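Student Robotics Project – Demonstration Recording, Floor Wiping Task
Safety and Quality Checklist

Site: Drendisau house, ground floor bathroom
Checked by: Branwen Kemeys
Date: 27 March 2020

1. Head camera fixed, strap not loose – OK
2. Battery pack kept away from the water – OK
3. Door left open during recording – OK
4. Closed shoes on tile floor – NOT OK
Comment: Slide sandals are not enough for this work. I ask the team to change it before the next session.
5. Both hands stay in the view of the camera – OK 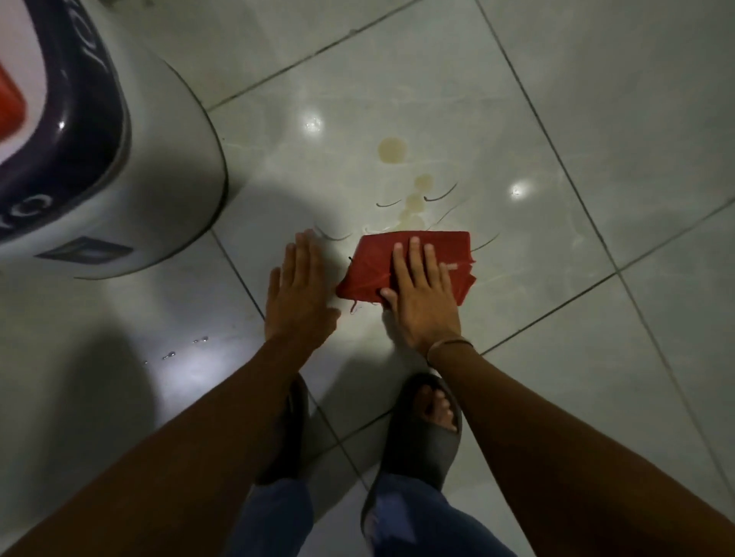
Comment to 5: The Cleltillow software loses the hand when the sleeve covers it, so please continue to keep the wrists free. A thin bracelet is permitted, but a watch with a screen is not.

6. Cloth folded before the first stroke – OK
Comment: The red cloth is easy to separate from pale tiles. Its edge is old, and loose threads can confuse the labeling. Please cut them.
7. Only plain water, no bleach – OK
Comment: The bottle had a label, I have read it.
8. Strokes slow enough for the labeling – PARTLY
Comment: The Ueda arm in our lab can not follow a fast wrist. In two clips I find the cloth blurred.
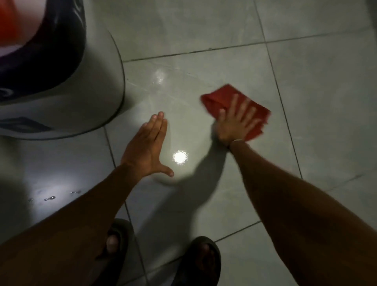 Please repeat these clips with a slower hand, and keep the other hand low, as it is written in the Andetti guide.

9. Slip risk after wiping – NOT OK
Comment: There was no dry towel ready. The person should dry the tiles before standing up – this is more important than the recording.
10. Files copied and counted – OK
Comment: 915 clips until now, the goal is 2,000 in June.

Result: recording may continue when points 4 and 9 are corrected.
Signed: B. Kemeys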